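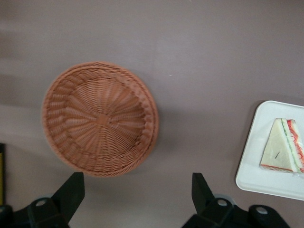
I bought the Skallow picnic set for my daughter's play kitchen in November, mostly for the basket. She already had plenty of pretend food and nothing decent to serve it from. The set comes with a round basket, a tray and a toy sandwich. The basket is woven out from a small knot in the base, and the thick braided rim gives small hands something to grab. I like the terracotta color more than I expected to. It is shallow though, so anything tall tends to roll out when she carries it across the room.

The tray is plain white with rounded corners and a raised lip. It wipes clean with a damp cloth and does the job. Ours picked up one scratch in the first month - my fault, I stacked it under a heavier one from Romisico.

Sandwich

My daughter's favorite by a long way. There are three slices of bread, ruffled lettuce on one side and a red filling with squiggly lines on the other. My neighbor Cremilda Marinho thought it was ham and I would have said tomato. It has clear plastic wrapped around the lower half, and that is the weak point. The wrap creases easily and I expect it to tear before anything else does. 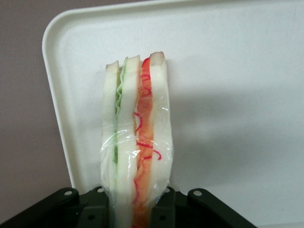 Price and verdict

I paid 69 for the set, shipping included. The Bratolari one has more food in it, but the basket is smaller. I would buy the Skallow again for the basket and sandwich. If you already own a tray, wait for a sale.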